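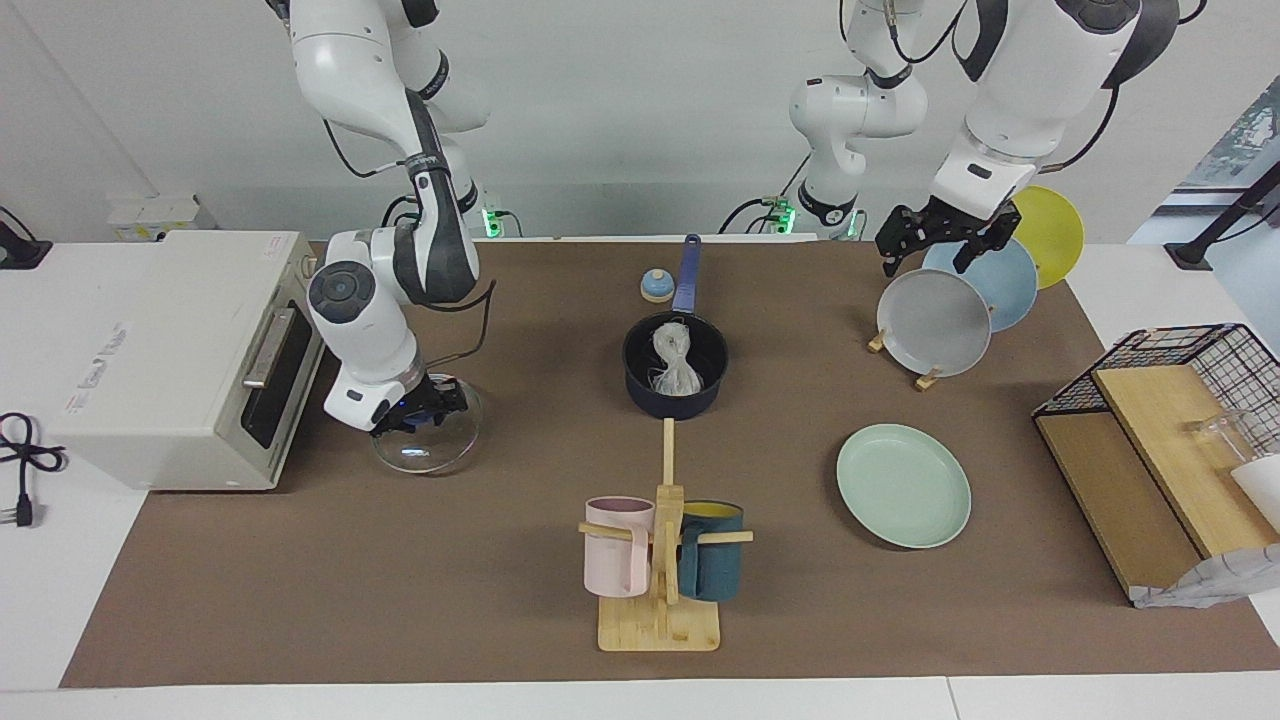 Home Management 7: Small Kitchens
Handout for Unit 3, Storing Everyday Dishes
Instructor: Mehwish Talpur
20/02/2020

Read this before the practical. Bring it with you, along with your floor plan from Unit 2.

Open storage and closed storage

Closed storage means cabinets and drawers with doors. Dishes stay free of dust and cooking grease, but every plate has to be lifted out from a stack, and in a small kitchen the door needs room to swing. Open storage means racks, hooks, rails and mug trees that sit on the counter or hang on the wall. Dishes are quick to reach. They take up counter space and have to be washed again if they stand unused for long.

For this unit we treat a dish as "everyday" if it is used at least once in 7 days. Everyday dishes may go in open storage. Everything else goes behind a door.

Plates

Flat stacks hold the most plates in the least floor area. The drawback is weight, and the plate you want is often at the bottom. An upright rack takes one plate per slot and lets you pull any of them without moving the others. Measure the slot width before you buy. Thick stoneware will not fit racks made for thin plates, and deep bowls will not fit most of them at all.

Put the rack within 30 inches of the place where food is served. If you are right-handed and the rack is to your left, you will be reaching across your body with every plate. Mark this on your plan.

Mugs

A mug stored upright on a shelf collects dust inside. Upside down, it can trap moisture if it was put away damp. Hanging by the handle avoids both problems to a fair degree, and the shelf below stays free for something else. Mug trees do well with a light load spread across both sides. With a teal mug on one side of the post and a pink one on the other, as on the tree here, either can be lifted off without touching its neighbor.
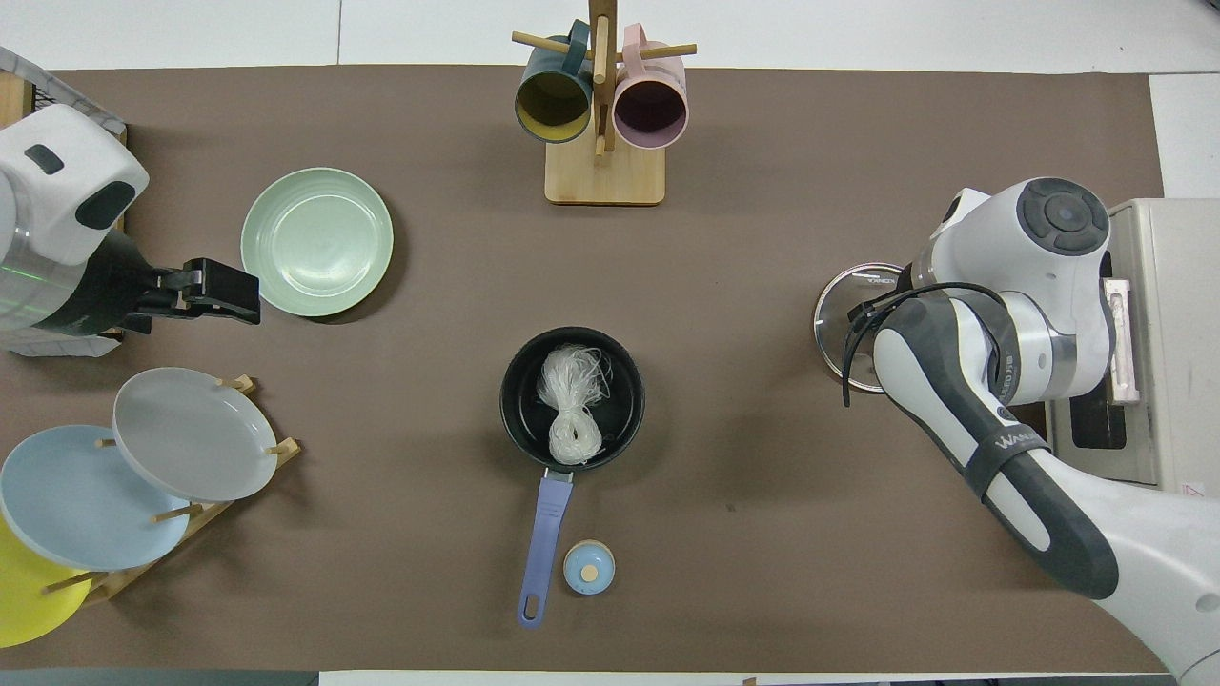 Pans and lids

Lids cause more trouble than pans. They slide, they do not stack, and they are the first thing to be lost in a shared kitchen. Store each lid with its own pan if you have the height, or on edge in a divider if you don't. A clear glass lid with a metal rim can stand in a divider next to the plates, but leave a gap so the rim does not knock against them. A handle with a hanging hole, like the one on the small saucepan, gives you the choice of a wall hook.

Do not hang a pan above the stove where you have to lean over a burner to reach it.

Practical

Work in pairs. Use the Zevetik planning sheet, one per pair.

1. List the everyday dishes for a household of two.
2. Sort the list into open and closed storage.
3. Draw the counter to scale. The Chaudhry kitchen plan has 66 inches of clear counter.
4. Place the plate rack, mug tree and pans on the drawing.
5. Write one paragraph on what you would move if a toaster oven were added.

Hand in the drawing and the paragraph together. Reading for Unit 4 is the Clarkeo chapter on drawers.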